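Subject: Re: [handheld-rigs] Finger coverings going ragged on the Lesix pair
From: bench2 at Mevden
Date: 2019-06-09
To: handheld-rigs list

Hi all,

You wrote:

> We have two Lesix hand-held grippers on the tabletop station and the
> covering on the fingers is fraying at the rim. The spare set from
> Pelkonen is on the shelf but I don't want to swap it in the middle of a
> batch. How often do you folks change yours, and do you redo the zero
> every time? Ours loses its closed position after a swap and I can't
> tell if that's the covering or me.

Oh, I know this one! We run the same pair at Mevden and went through a whole drawer of coverings before we settled on a routine. We change them at 600 grasps or when a torn bit starts poking past the finger edge, whichever comes first. I used to trim the loose ends with nail scissors (don't, it just starts a new tear a little further along).

And yes, redo the zero, every time. A fresh covering is thicker than a tired one, so fully closed lands in a different spot and the Paruvora logger will happily record the old number all day long. Let the pair warm up for some 7 minutes first, then close each one on nothing and save. If you swap the left, do the right as well, even if it looks fine. We skipped that once and spent an afternoon blaming the software.

My order goes like this:

1. Stop the logger and unplug both cables at the box end. Peel the old covering off starting from the tip and clean off the glue. Press the new one on and leave it for 90 minutes, clamped lightly.

2. Plug back in, zero both sides, then try a small printed box and something in slick plastic. The box tells you about the grip on flat faces and the plastic shows up any slipping. Check that the cable has slack all the way along your forearm while you do it. The second shot is the view from one of the grippers, with the fingers open and the rims as ragged as yours sound.

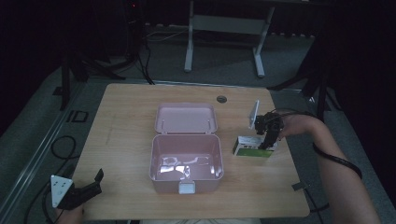
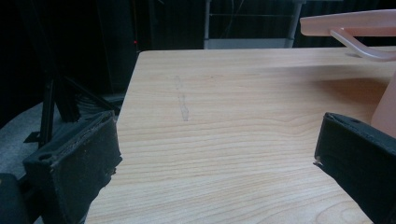 3. Look over the fingers again after the first short batch. If a corner has lifted, press it back down and give it another rest before you carry on. Write the swap in the log with the grasp count, or you'll be guessing next time like we did all spring.

If your closed position still wanders after all that, try swapping the two cables over and see whether the trouble moves with them. Let me know which way it goes, I'd like to add it to our notes.

bench2, Mevden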